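Minutes of the Shared Room Meeting, Tornside Building, second floor
Month: January. Start: 4:10 p.m.
Chair: Haris Mujić. Minutes: Stojan Dumitrescu.
Also present: two tenants from Lisosville Design and one from Trajkovski Accounting. Privlow sent apologies by e-mail.

1. Previous minutes

The minutes of the last meeting were accepted with one correction. The new door lock was paid by Tornside and was not divided among the tenants.

2. Wooden table in the shared room

Haris reported that the table is used every day for lunch, and that it is often left with things on it. He asked that each person clears the place where they were sitting before they go back to the office.

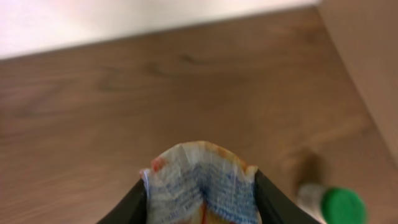 Food packaging was discussed first. Lisosville proposed a larger bin with a lid, placed next to the door, and Trajkovski supported this. The present bin is emptied in the evening only, and at two o'clock it is already full. It was noted that crumpled snack bags, such as the white one with blue printing, take more space in the bin than people expect and should be pressed flat before they are thrown away. Haris will order a bin of 38 liters. The cost will be taken from the room fund, which stands at 940 dollars after the payment for cleaning.

The tenant from Trajkovski asked if wrappers can go to the recycling. Stojan has read the sheet from the collection company and it says that snack bags go to general waste. He will print the sheet again in bigger letters.

3. Small items left on the table

Several small items have stayed in the room since before the holidays. It was agreed that personal things may stay on the table until 6 p.m. After this hour, the last person in the room moves them to the shelf in the corridor. Things that are not collected from the shelf in 28 days will be given away or thrown out.

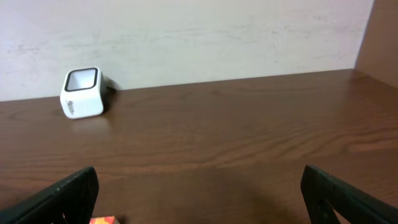 Is it permitted to leave a thing on the table overnight if it has a name on it?
Names make no difference for the table, and the item will be moved to the shelf like the others. A name is still useful, as we can then write to the owner before the 28 days are finished.

Lisosville asked for an exception for meetings which start early in the morning. The exception was accepted, on condition that a note with the company name is left on the table.

4. Wall and table surface

The wall behind the table was discussed. Haris has received one offer for painting, for 210 dollars, materials included. Trajkovski considers that washing should be tried first. 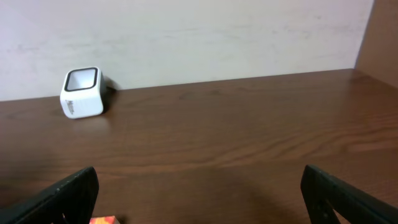
Stojan agreed with washing and offered to do it himself on one afternoon, with mild soap and a soft cloth. If the result is not good, the offer for painting will be discussed again at the next meeting. For the table, only a damp cloth should be used. The spray from the kitchen cupboard is meant for tiles and must stay in the kitchen.

5. Other matters

Privlow asked in their e-mail if the room can be reserved for a full day in March. There was no objection, but the other tenants wish to know the date two weeks before.

The key to the corridor cupboard is still missing. Everybody is asked to look in their drawers.

Tasks:
Haris: order the bin, answer Privlow.
Stojan: print the recycling sheet, wash the wall, make space on the corridor shelf.
All: look for the cupboard key.

The meeting was closed at 4:55 p.m.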